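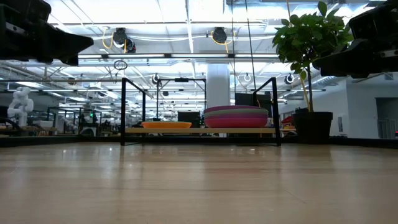
tealeaf_hob: Go by the mark on the base and the weight. Colour won't tell you much after years of washing up, and sellers mix up the ranges all the time.

Home | Ask | Browse | Unanswered | Sign in

Filed under: Kitchen & Dining > Crockery > Discontinued ranges

Replacing broken plates from a discontinued set

oddspoon

We have a dinner service by Veltovis in the range called Quintanilla. It was bought as eight place settings and we are now down to five dinner plates and six side plates. The bowls are all fine. The range was stopped a few years ago and the shop in Irnivcombe where we got it has closed, so I can't go back and ask.

I have looked at second-hand listings and am more confused than when I started. One site gave me 3,923 results for the maker's name, most of them nothing like ours. Some are described as Quintanilla but the rim looks narrower in the photos. Others have the right shape but a different mark underneath. Prices are all over the place. One seller wants £37 for a single dinner plate, and another has a boxed lot of mixed pieces for less than that.

What I want to know is:

1. Did they change the shape or glaze at some point, and can I tell which version I have?
2. Is it safe to buy plates with fine lines in the glaze if they are going to be used every day?
3. Should I give up and buy a plain set to mix in?

They go in the dishwasher most days and sometimes in the microwave. I am not bothered about resale value.

tealeaf_hob

Yes, there were two versions. I have some of each, so I can tell you what I've found from using them, but I don't have a catalogue to back it up.

The earlier ones have a mark pressed into the clay, which you can feel with a fingernail. The later ones have a printed mark under the glaze and it is smooth. The foot ring on the earlier plates is left unglazed and feels slightly rough. On the later ones it has been ground flat.

The weight is different too. My early side plates weigh 454 g each on the kitchen scales, and the later ones are noticeably lighter. Weigh one of yours and ask the seller to weigh theirs. Most will do it if you ask politely, and if they won't I would leave it. Ask for the width across the top as well, measured rim to rim, and a photo of the base taken straight on in daylight.

The early and late plates don't stack well together. The late ones sit a bit high and rock if you put more than three or four on top. If you end up with both, keep two piles.

On the fine lines (crazing), it depends how bad it is. I don't use crazed plates for food that is greasy or wet, as it gets into the body of the plate and you can't wash it out again. Brown staining along the lines means it has already happened. Tap the rim with a knuckle. A sound plate rings, and a cracked one makes a dull noise. Don't put a crazed one in the microwave. They can hold water and get very hot, and one of mine split across the middle.

As for price, £37 is too much. Look for part sets where someone is selling the bowls and mugs with a few plates thrown in, then sell on what you don't need.

jam_and_drains

just buy white ones. we did this after spending months on the same thing with a different make. you stop noticing after a week

larder37

I agree with most of the long answer, but I'd add a couple of things about buying.

Set up a saved search with the range name and also with common misspellings. Quintanilla gets listed with one L quite often, and those go cheaper as fewer people see them. Search for "dinner plates job lot" plus the colour too, as plenty of sellers never turn the plate over.

Urside, the replacement china place, will keep your details on file and email when something comes in. They told me they had some 2,000 patterns on their books when I rang. I waited until September for two plates, so it isn't quick, but both were as described and well wrapped.

If you buy from a private seller, ask for each plate to be wrapped separately and packed on edge, with padding at the bottom of the box. Mine came stacked flat with newspaper between them and the bottom two were broken. I got the money back but not the plates.

Last updated: Thursday, 4.10 pm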